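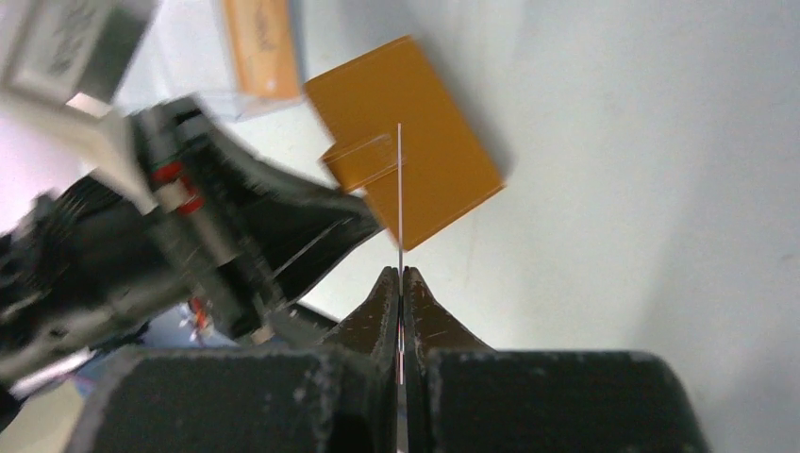
Do You Need the Home Battery Your Utility Keeps Mailing You About?

2 min read

By Amancay Núñez

The flyer came again in January, folded into the bill. Soltix will put a battery in your garage, you pay nothing up front, and the savings take care of the rest. I've now read the contract as well as the flyer, and I'd like other people in Nedholm to read it before they sign.

Start with the savings. The flyer promises $2160 over the life of the agreement. The agreement runs 7 years, which the flyer does not say, so the promise comes to less than $26 a month. It also assumes you move most of your power use to late at night. I asked the sales rep what happens to the number if you cook dinner at dinnertime like everyone on my street. He said savings vary.

Then there's the matter of who controls the thing. Soltix can draw your battery down on high-demand days, and it can leave you with as little as 2 hours of backup. High-demand days are hot days with every air conditioner running, and those are the days our lights go out. A neighbor on Farías Street signed up for the backup alone and hadn't seen that clause. It's on the fourth page.

I'm not against batteries. If you have solar panels and plan to stay put, the math may work, and I'd happily look at real bills from anyone who has had one through a full summer. So far what I've been shown is a chart with no numbers up the side.

If you're thinking about it, ask what it costs to leave early and who pays for removal. Ask whether the monthly credit can change. Get the answers in writing. The rep told me one thing about selling a house mid-contract and the paperwork says another.

Copies of the contract, with my notes in the margins, are at the front desk. Please bring them back.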